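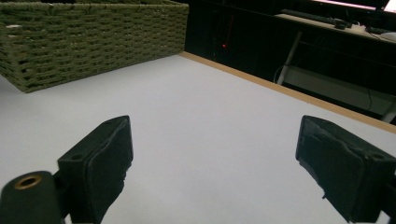 A month on the green stuff

Search this blog

Search for:

I bought the greens powder in February, which should tell you what state I was in. The brand is Simura, the tub cost more than a week's worth of actual vegetables, and the label promises energy, gut balance, immune support and "glow". I asked the woman at the Arkley chemist what glow was meant to be and she said a lot of people come back for it. I took that as a no.

My position going in was that a powdered vegetable is a vegetable with the useful bits taken out. I still mostly think that, but I've tried to be fair. One scoop every morning at half past six, before coffee, for the whole tub. I didn't change anything else. I kept walking to the Serkley bus stop and kept having toast.

So, the label. There are 38 ingredients in a scoop. A scoop weighs less than a decent tablespoon of peas. Most of those 38 are bundled up into a "proprietary blend", so you get one weight for the whole lot and no idea how much of any single thing is in there. There could be a proper amount of spinach in it or there could be a rumour of spinach. The vitamins are listed separately with real figures, and they're the same ones in the cheap multivitamin two shelves down.
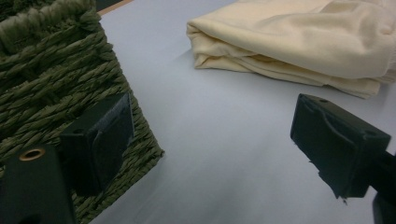
Taste is where these companies lose me every time, because the reviews all say "surprisingly pleasant" and I'd like to know what those people were braced for. Simura's is pineapple and mint. What you get is lawn, then mint, then a sort of sweet chalk that hangs about until morning tea. Stirred into cold water it goes the colour of that woven basket, a dull olive with some grey in it, and it's nearly as ropey going down if you don't shake it hard. A blender helps. Orange juice helps more, but then you're drinking a glass of sugar to make your health drink bearable.

The website has 1,158 reviews and I read far too many of them on a Monday night. A lot were written within days of the tub turning up. How would you know anything by day three? I felt great on day three as well. I'd also gone to bed early and drunk a big glass of water before breakfast, neither of which costs anything.

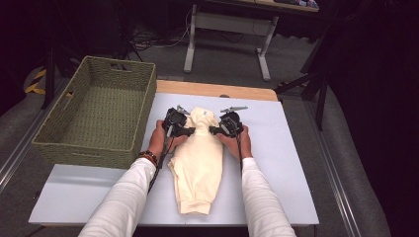
There's a study too, of course. The site says "clinically tested" and the link goes to a summary page, which says 20 people took the powder and most of them reported feeling more energetic. No mention of anyone being given a dummy powder to compare. Ask 20 people who've been handed something free and bright green if they've got more energy and I reckon most will be polite about it.

Fibre was the bit that really annoyed me. Two grams a scoop. A pear has more than that. So does a small tin of baked beans, by miles, and you can have it on toast. I did the sums at the Tuominen market on the weekend: for the price of the tub I could have had a bag of frozen spinach, carrots, two cabbages, a stack of pears and change. The spinach packet even tells you how much spinach is in it (all of it).

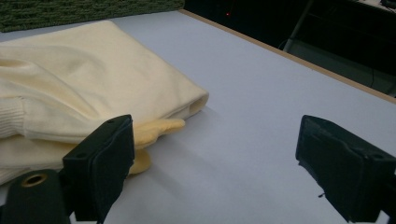

What changed over the month? I was more regular for the first week, then back to normal. My skin looks like my skin. I had a cold in the third week, a medium one. Energy, no idea. I wrote a score out of ten every night and it wobbled between five and seven, and the sevens were mostly days I'd slept in.

I'm not going to tell you it does harm. If you travel a lot, or you can't stand vegetables, maybe a scoop is better than nothing, though check with a pharmacist first if you're on blood thinners, as the leafy ones can carry a fair bit of vitamin K and the tub only mentions it in tiny print on the back. My own doctor's view was "eat a salad".

There are roughly 200 grams left in the bottom of the tub, so either the scoop is smaller than they say or I skipped more mornings than I wrote down. I've tried it in a banana smoothie and in pancake batter. The pancakes went in the bin.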